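Kapitel 4
Die Arbeitsfläche: Tische, Platten, Licht

Worum es geht
Flächen, auf denen gearbeitet wird. Nicht Möbelkunde im engeren Sinn, die kommt in Kapitel 13. Erst mal: Platte, Oberfläche, Farbe, Licht. Wer das Kapitel durch hat, soll eine Tischfläche lesen können, bevor irgendwas draufsteht.

Vorausgesetzt wird Kapitel 3 (Raummaße, Verkehrswege). Wer das übersprungen hat: bitte wenigstens den Abschnitt zu Greifräumen nachholen, sonst hängt die Hälfte hier in der Luft.

Begriffe, kurz
Nutzfläche: der Teil der Platte, der wirklich frei bleibt. Fast immer kleiner als gedacht.
Randzone: die Streifen an den Kanten. Dort landet alles, was gerade keinen Platz hat.
Glanzgrad: wie stark die Oberfläche spiegelt. Matt, seidenmatt, glänzend. Dazwischen viel Grauzone.
Eigenfarbe: Farbe der Platte bei gleichmäßigem, neutralem Licht. Kommt im Alltag praktisch nicht vor, brauchen wir aber als Bezug.

Bitte nicht auswendig lernen. Die Wörter kommen im Kapitel so oft, dass sie von alleine hängen bleiben.

Ein Fall aus der Werkstatt
Lehrwerkstatt Dukholm, Umbau im April. Vorher: helle, glänzende Platten, Reihe für Reihe, Fenster links. Vormittags hat die halbe Klasse geblinzelt. Kleinteile auf der Platte schlecht zu finden, Bleistiftstriche auf Papier daneben kaum zu sehen, ab Mittag dann wieder alles gut. Banafsheh Ebrahimi, damals für die Einrichtung zuständig, ließ zuerst die Leuchten tauschen. Brachte wenig. Das Problem lag in der Platte selber, genauer in der Spiegelung.

Zweiter Versuch: matte Platten, mittlerer Farbton. Danach Ruhe. Die alten Leuchten hätten vermutlich auch gereicht, aber die waren da schon verschenkt.

Was man daraus mitnimmt: erst Oberfläche prüfen, dann Licht. Die Reihenfolge wird in der Praxis ständig umgedreht. Lampen sind schneller bestellt als Platten.

Maße
Tiefe der Nutzfläche im Sitzen: 60 cm reichen für die meisten Aufgaben in diesem Buch. Tiefer nur, wenn hinten etwas stehen bleiben soll. Alles, was hinter dem Greifraum liegt, wird Ablage, ob man will oder nicht. Arash Arabzadeh nennt das in seinem Skript den »toten Streifen«. Gutes Wort, übernehmen wir.

Zur Höhe steht hier absichtlich nichts. Siehe Abschnitt 4.4, dort mit Tabelle.

Oberfläche
Drei Fragen, immer dieselben. Ist sie eben? Ist sie gleichmäßig? Wie kommt das Licht zurück? Ebenheit mit dem Lineal, hochkant aufsetzen und gegen das Licht schauen. Gleichmäßigkeit mit der flachen Hand, danach mit dem Auge aus flachem Winkel. Muster und Aufdrucke notieren, auch wenn sie hübsch sind. Auf gemusterter Platte verschwinden kleine Schrauben, und zwar zuverlässig.

Dunkle Platten verzeihen Flecken, zeigen dafür jeden Staub. Ganz helle umgekehrt, plus Blendung. Die Brauntöne dazwischen sind langweilig und meistens richtig.

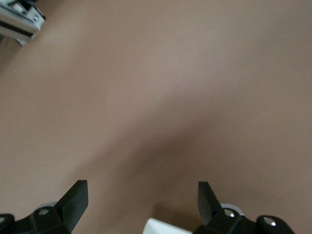

Farbe auf einer Platte ist nie überall gleich, auch bei einfarbigem Material nicht. Das Auge rechnet den Unterschied weg, deshalb fällt er beim Arbeiten kaum auf. Die braunbeige, matte Tischfläche hat kein Muster, keine Schrift, und trotzdem mehrere Tonwerte: oben zur Mitte hin heller, unten etwas dunkler, dazwischen ein weicher Schatten, der schräg nach rechts oben läuft. Keine harte Kante daran. Wer hier eine Farbprobe nimmt und nur an einer Stelle misst, schreibt den falschen Wert auf. Also mehrere Stellen, und den Schattenbereich getrennt notiern.

Schatten
Weich oder hart, das ist die erste Unterscheidung. Harte Kante heißt meist: kleine Lichtquelle, oder der Gegenstand ist dicht an der Platte. Weiche Kante: große Quelle oder viel Abstand. Für Feinarbeit will man weiche Schatten, aber nicht gar keine. Ganz ohne Schatten sieht man Dellen und Kratzer nicht mehr, Tiefe lässt sich dann auch schlechter schätzen.

Eigener Körper zählt mit. Schulter, Kopf, Unterarm. Bei Rechtshändern das Licht eher von links, bei Linkshändern andersrum, steht in jedem Buch und wird trotzdem überall falsch eingebaut.

Vor dem Weiterlesen
Eine Tischfläche aussuchen, zu Hause oder in der Schule. Leer räumen. Einmal am Morgen ansehen, einmal am Nachmittag, jeweils vom gleichen Platz aus. Tonwerte skizzieren, Bleistift genügt. Schatten mit Umriss eintragen und dazuschreiben, wovon er kommt. Die Skizzen aufheben, sie werden in Abschnitt 4.2 wieder gebaucht.

4.1 Plattenmaterial im Vergleich beginnt auf der nächsten Seite.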